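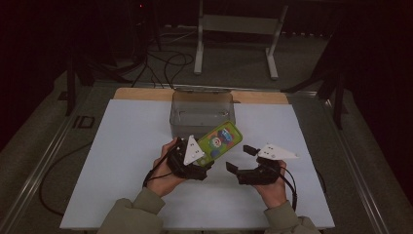
Tramton Rugby Club finished the second quarter of the Siltari community grant with 85 juniors registered and both age-group squads playing a full fixture list. Referee training went slower than planned. The foul-play module, where new officials practice showing a card — the one held up at the table is bright green — has moved to August. The $500 set aside for it is unspent and carried forward.

Spending on the Grikitard pitch stands at $2000. The drainage is done at the clubhouse end, but the far try line still holds water after rain, and 2 home games were switched to Tatlı.
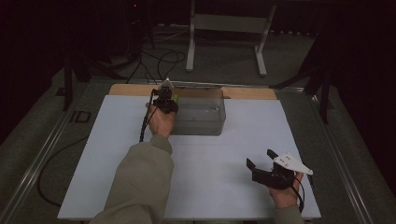
Table work, with the clear lidded container at the back.

Next quarter we will run the delayed module and get a quote for the far end of the pitch. No change to the overall budget is requested.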